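Provisions for the Week: Green Peppers

Filed under: Kitchen, Shopping

The Friday market at Wultstead has resumed its spring hours, and this household has accordingly resumed its practice of buying vegetables there before nine in the morning. Regular readers will recall that the winter months were served by the grocer in Sundirlow, whose selection of peppers was limited to the large bell type.

The purchase this week consisted entirely of green peppers and chilies. The Smits stall, at the far end of the second row, had priced them favorably, and the total came to 410 grams. It is acknowledged that this exceeds what two persons ordinarily require. The surplus will be pickled according to the Brustamow method, which was set out on this blog last April and has received 13 comments, several of them concerning the amount of salt. The recipe stands as printed.

The following procedure is observed on returning home. All packages are placed on the kitchen counter and opened there. Outer film is removed and discarded. Peppers intended for frying are rinsed and left whole, with stems attached. Chilies remain in their own package until they are needed and are stored on the upper shelf of the refrigerator, apart from the milder kinds. An error in this regard was made last year and affected an omelet.

For frying, a heavy pan is heated with a spoonful of oil, and the peppers are turned until the skins blister. They should be patted dry beforehand. Coarse salt is added at the table. Leftover peppers may be chopped into rice the next day, although there are seldom any.

The pickling will be carried out over the weekend, provided that suitable jars can be located. Two lids from the previous set are rusted and must be replaced. The quantity of vinegar given in the original post is sufficient for one large jar only.

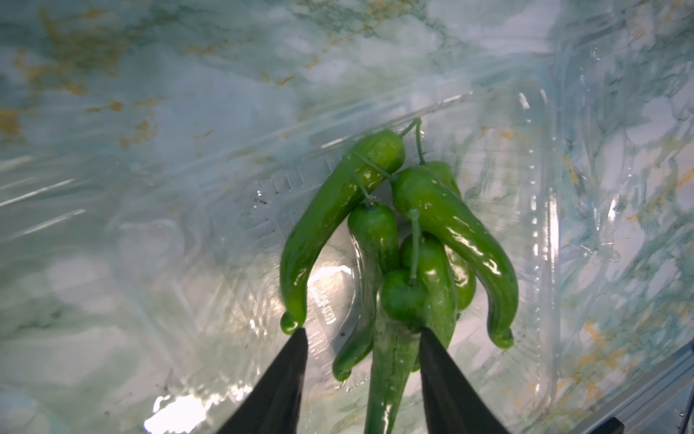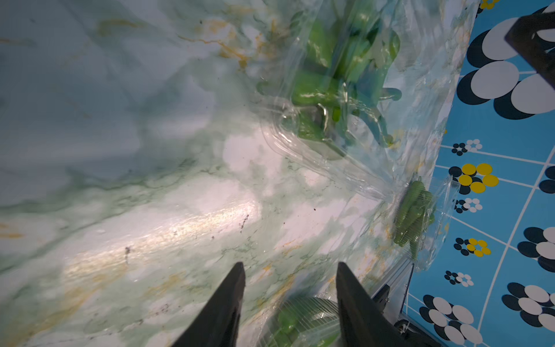

Green peppers in their clear plastic packaging.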